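Dritencombe Kitchen Tasks: Questions About the House Rules

We love getting questions about how we run household robot tasks in simulation, and these come up most. The rules are kept by Aarti Semwal and Jana Hagedorn, and the current set has 18 of them, all short enough to read over one coffee!

Plates, handles and shelves each get their own page in the rules:

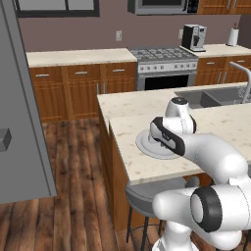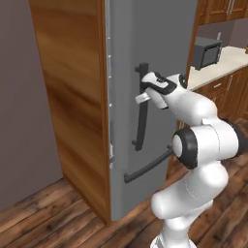
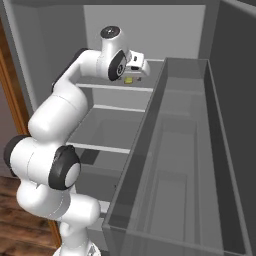 Who has to follow the house rules?

Anyone who adds a run to the shared Dritencombe set, whether you're a student on your first week or a partner team like Nokeo. If you're only trying things out on your own machine, go wild and have fun with it.

When does a run count as a success?

Only when the goal written down before the start is met and the arm has let go and backed off. Write the goal first, please! Changing it afterward is the one thing we send back every time.

Do I keep the failed runs?

Yes, please do. Failed runs are gold (Jana has learned more from our bad drawer pulls than from anything else) and they go in the same folder with a plain note on what went wrong.

How many tries per task?

At least 7, with the starting layout changed between tries. Report all of them, including the ugly ones.

Can I use simulated results to say a real arm is safe?

No. Simulation is a wonderful place to find problems early, but a real arm needs its own risk check on site, with the people who will work near it.

Who reviews my runs?

2 reviewers look at each batch, and neither can be from the team that made it. Bernd Sauerland sets up the pairs every month and will happily swap you if there's a clash. Questions about a review go to him first, then to Aarti.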